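Working copy. If you have the May 2018 printout pinned up somewhere, throw it away; the spoon section in it was wrong.

# tabletop-notes

Rules, measurements and grudges concerning one white table, one small wooden drawer and the cutlery that is supposed to live in it. Kept by Þórarinn Vídalín, with corrections by Inger Toft, who is usually right and writes in pencil.

The folder is plain Markdown plus pictures. There's nothing to install. People have asked.

## What's in the folder

- `README.md`: you're in it
- `layout.md`: where each thing goes on the table
- `drawer.md`: opening, closing, sulking
- `labels.csv`: the name of every item, one per line
- `stains/`: a longer document than anybody wanted

## The things

| name in labels.csv | what it is | notes |
|---|---|---|
| `bowl_rim` | shallow white bowl, thin black rim | goes on the left |
| `knife` | silver table knife | goes on a block |
| `fork` | silver table fork | goes on the other block |
| `block_a`, `block_b` | small white blocks | interchangeable, whatever Inger says |
| `drawer_box` | brown stained wood, one drawer | goes at the back, in the middle |
| `spoon` | see Known problems | |

The bowl came from Mogensen, who closed their kitchen shop the same week and would have sold us the shelves as well. The drawer box is older than the project and was called Muvitz for a while, after the crate it arrived in. A few lines in `drawer.md` still say Muvitz. Read them as `drawer_box`.

## The layout

We call the standard arrangement Gastport. It was meant to be the name of a whole series of place settings, with a soup version and a breakfast version, and then we ran out of August.

Gastport goes like this. The drawer box stands at the back of the table, near the centre, with the drawer facing forwards. The bowl goes to the left with nothing in it. The knife lies on its block behind the bowl and the fork on its block in front, blade and tines both pointing right. Any book of table manners will tell you that this is no way to lay a place. The book is talking about dinner. We are talking about putting things away, and a knife lying flat on a table is a miserable thing to pick up. On a block it has some air under it.

Pull the drawer out before you begin. You want to be able to see the pale wood inside, because a drawer opened by a finger's width is, for our purposes, shut. We had a long disagreement over whether "ajar" deserved its own label. It does not, and the column has been removed from `labels.csv`.
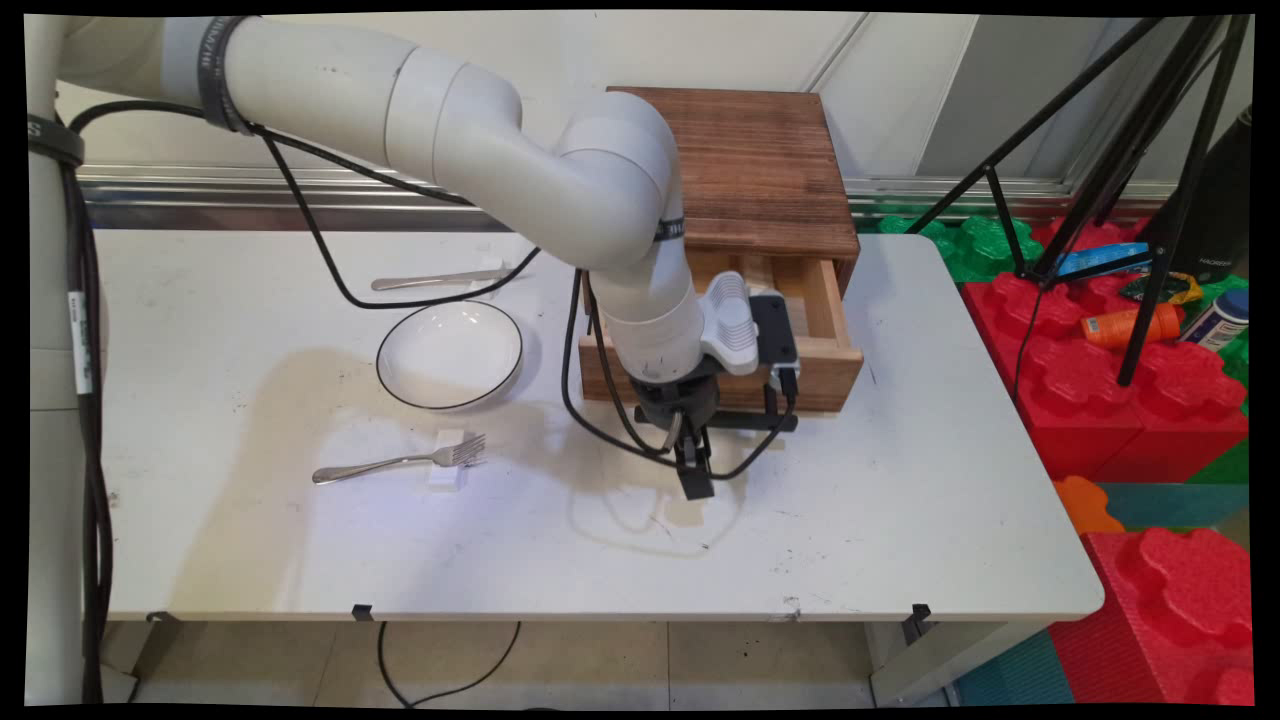

## Putting away

1. Check that the drawer is open and has nothing in it.
2. Fork first. Lay it in flat, tines to the back.
3. Knife next, beside the fork, handle towards you.
4. Leave the blocks where they are. They are not cutlery and do not go in the drawer, however well they fit.
5. Close the drawer with one push on the front panel. If it takes 2 pushes, write down 2. Don't write "closed nicely".
6. The bowl stays out. It's wider than the drawer and always will be.

To set up again, do the whole thing backwards. Inger's pencilled note here reads "obviously", so I'm leaving the sentence in.

## Columns in labels.csv

`name` is lower case with underscores. `place` is one of `table`, `block` or `drawer`. `points` is the direction the business end faces, and stays blank for the bowl, which has no business end. `remark` is free text of up to 140 characters. The limit was brought in after somebody used the field to review the fork.

## The table top

It's white, in principle. There are yellowish water stains on it, along with small black marks and scuffs, and none of this is going to be painted over. I tried Nuluva cream cleaner on one corner and got a cleaner stain. Please don't use the stains to line things up. They look like landmarks, and two of us have been fooled by the same one.

The small black clips along the front edge stay put as well. If one comes off, put it back where it was and say so in `remark`.

## Known problems

- The spoon is listed and has never been photographed. There was a spoon. It went to a birthday lunch and we have stopped asking.
- The stained top of the drawer box and its orange-brown front don't match. Both are described as "brown" in older notes. "Brown" now means the top; use "front" for the front.
- `layout.md` gives 3 positions for the bowl. Only the first is in use. The others date from the soup version.
- "Left" means left in the picture. Anyone standing on the far side of the table will have to do the sum themselves.

## Changes

Corrections go to Inger, on paper if you must. Renaming an item means changing it in `labels.csv` first and in the prose afterwards, and never on the same afternoon as moving the furniture. Text and pictures can be reused with our names attached. The bowl is not available for loan.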